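Section 5: Setting Up the Jesora Tournament Clock for Your First Club Evening

Welcome back! If you've worked through the earlier sections you already have batteries in the clock and the time showing on both sides, so now we can get to the enjoyable part, which is getting a whole room of players started together and on the right time control. Take your time with it the first evening. Everyone is a bit slow at first, and after a month or so your fingers will do most of it for you.

Before you begin

Have your pairing sheet printed and your boards numbered. The Jesora remembers the last setting used, even after it has been switched off, so a clock that came home from a blitz night will still be a blitz clock when you take it out of the bag.

Setting the time control

1. Slide the switch on the underside to ON. Both displays will blink twice and then hold steady.

2. Press and hold MODE until the small number in the corner starts to flash. Let go as soon as it does, or you'll go straight past the menu and have to start over (it happens to all of us).

3. Use the plus and minus buttons to choose your program. Program 5 is the one most clubs want for an ordinary league game: 30 minutes for each player with a few seconds added after every move.

4. Press MODE once more to confirm. You'll hear a single short beep. Two beeps means the clock has gone back to its old setting and you need to repeat step 2.

5. Set the lever so that it is up on Black's side. The player with the white pieces should have the running clock when the game starts.

6. Press START and then PAUSE right away to check that the correct side counts down. Hold RESET to put the full time back.

Note: If you use the delay instead of the added seconds, the display won't change at all for the first moments of each move. New players often come up to the desk to report a broken clock. Let it run a little longer and they'll see it start to count.

Caution: Don't change the program while a game is paused. The clock will accept the new program without any complaint and both players' remaining times will be lost. Write the times down on the scoresheet first, every single time, even if you're only going in to turn the sound off.

Placing the clock at the board

7. Stand the clock on Black's right or left, whichever side the arbiter has chosen, and keep it the same for the whole row so the displays can all be read from one end.

8. Check that the four rubber feet are sitting flat. A clock that rocks will sometimes miss a light press. 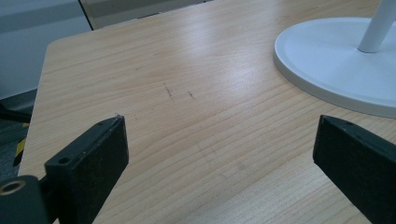 Glare is the complaint we hear most often after battery trouble, and it's an easy one to put right. The display is tilted for a seated player, but a ceiling light can still land on it and wash the digits out, so sit down in each chair for a moment and look before the round starts. Your table will give you a hint as well – on a pale wood top like this one, the overhead lighting leaves a broad whitish sheen over the grain, and you'd do well to try the clock a little farther from that patch. Turning it slightly toward the players usually takes care of the rest.

Using more than one clock

9. If you're setting up a full room, set one clock completely, then copy the program to the others with the Zarkico cable. Up to 30 clocks can be done from one master before it needs a rest.

10. Label each clock with its board number. Masking tape is fine.

Note: Clocks with a serial number below 850 have the older socket and can't be copied by cable. Set those by hand, following steps 1 to 6.

For replacement levers and feet, please see Section 6.

Jesora Clocks Help Desk – write to Séverine Jacquet, Customer Care | © 2024 Jesora | Back to top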